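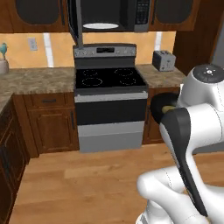

Kitchen sim, arm holding the dark round thing next to the right-hand counter. Still from Friday's run.

kenza_r
Budget form is due and I have one line left to fill. We've been working in the simulated kitchen all term, and now I'm asked whether next year's money goes on a real arm or on more computing. The quote from Kaltberg came in at 552 a month for the lease, gripper extra, naturally. Has anyone here gone from one to the other and not regretted it?

younes.h
Stay in the sim. A pretend range costs nothing to scratch. We leased from Kaltberg for a year and I got to know their invoices far better than their arm.

Fadwa E
Disagree with Younes, as is traditional. You can tune grasps on a rendered pan until you retire and the first real one will still slide out of the fingers. Get the arm, lease it short, put off the computing.

younes.h
And the real cooker? The worktop to bolt it beside? The person who stands by the stop button? None of that is in the 552.

Fadwa E
Second-hand cooker, 60. I never said bolt.

kenza_r
We have no cooker line. I could hide one under "furniture".

taha_amrani
Has anyone priced Vavia? They quoted us 436 a month with the gripper included, but delivery was February and they wouldn't say which one.

G. Tazi
We have the Vavia. Fine arm. Budget 121 for a spare set of fingers and order them on day one, you'll thank me by the second week. Also measure your door. Ours came in a crate that spent its first night in the corridor.

younes.h
So 436 plus fingers plus a door.

kenza_r
Door is a different budget, thank goodness. Leaning towards six months of Vavia and keeping the sim going on the machines we've got. Ghizlane, could you send me the crate size?

G. Tazi
Sent. Take the handles off your trolley first.

Contact the moderators | © Fiver Forums | Back to top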